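Right, a thread on moving our old gaming group to its own server, as promised to the people who asked after the last one. It's long, sorry! 🧵

1/
Quick background. We've been playing Tillon together since 2018, always on public servers, always at the mercy of whoever ran them. The one we liked best (Solham, lovely people, terrible uptime) shut its doors this November. So we finally did the thing we'd been putting off and set up our own.

2/
If you don't know Tillon, it's a co-op survival and building game set on a string of islands. Slow, a bit odd, gorgeous weather. You can play alone but it really comes alive with a crowd, when there's somebody fishing, somebody lost in the marsh and somebody building a lighthouse that no ship will ever need.

3/
Hosting first. You can run it from a PC at home and we did try, for one evening. It works fine with four people. Then everyone turned up at once to see the new place and the whole thing turned to treacle. Boats sliding backwards up the beach, the lot.

4/
So we rented. We went with Lastier on the 24-slot plan. There's a 36-slot one too, but we've never filled the smaller one and you can move up later without losing your world, which was the bit I cared about most.

5/
Set-up was much easier than I'd feared. Pick the game, pick a region, give it a name, wait for the kettle. Choose the region nearest to MOST of your players, by the way. I picked the one nearest to me and got told off, quite rightly. 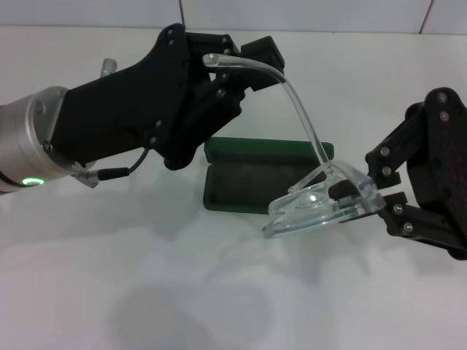 6/
Settings! This is where I lost a whole happy evening. The defaults are a bit harsh for a group with jobs and children. We turned hunger down, left the storms alone (the storms are the best part, I won't hear otherwise) and made it so your things stay put when you drown.

7/
Turn on the whitelist before you share the address anywhere. We left ours off overnight and woke up to a stranger's goat farm on the south beach. A very well made goat farm, to be fair. The stranger never came back, so the goats are ours now.

8/
Mods: go slowly. We add one, play a few nights, then add another. When something breaks you know exactly which one to pull out. The only one I'd call essential is the shared map, because half of us have no sense of direction and the in-game compass is more of a suggestion.

9/
Backups. Please do backups! The panel has a tick box for a daily one, and I also download a copy to my own machine before every update. I've needed it once already, after the harbour vanished. Restoring took less time than explaining to everyone what I'd done.

10/
Rules. We have four and they fit on one signpost by the spawn point:
Ask before you take.
Shut the gates.
Don't knock down anything you didn't build.
No spoilers about the deep caves.
That last one came about after a fairly heated chat, which I'm not going into here.

11/
Voice chat we kept separate from the game. Tillon has its own proximity voice and it's brilliant fun for an hour (people fading out mid-sentence as they wander off into the fog!) but hopeless if you're trying to plan a trip to the far islands.

12/
Money, as a few of you asked. We split it evenly between the regulars and pay for a few months at a time. Anyone who drops in now and then plays free. If it ever gets tight we'll talk about it, but so far it's less than a round of drinks each.

13/
Next job is the Thiele expansion, which adds the frozen coast and proper sailing. I'm backing everything up first and I'm going to try it on a spare copy of the world, partly to be sensible and mostly so I can see the ice before anybody else does.

14/
If you've run a Tillon server through Thiele with an older world, did the new islands show up by themselves or did you have to reset part of the map? Replies open, screenshots of your harbours very welcome too.

22 November 2025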